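Coach wanted for our beginner disc golf group

I run the learn-to-play side of Nivstead Disc Golf, and I need one more coach before our September group starts. We got 138 sign-ups this year (yay!) and I can't be at every basket. Our course has 18 holes, but new players mostly stay on the short ones near the parking lot.
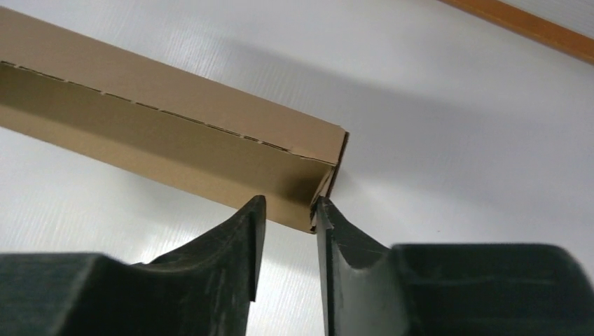
You'd take your own group for two evenings a week, 70 minutes each. We start with putting, then short approach throws, then a few holes played in pairs. I love it when someone hears the chains for the first time — it never gets old. You don't need to throw far. I sure don't! You do need patience, a loud voice and decent shoes, as hole four is a swamp after rain.

It's paid by the session, and you can borrow discs from the club. Kids and adults sign up, so we run a background check on every coach.

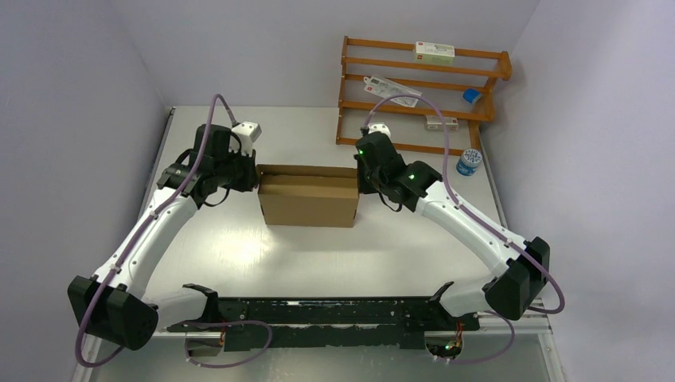 Unis Price
Beginner Program Lead, Nivstead Disc Golf

To apply, drop me a note through the contact form with a few lines on how long you've played and which evenings you're free. If you've taught anything at all — swimming, piano, driving — tell me that too. I'll invite you out to throw a few holes with us.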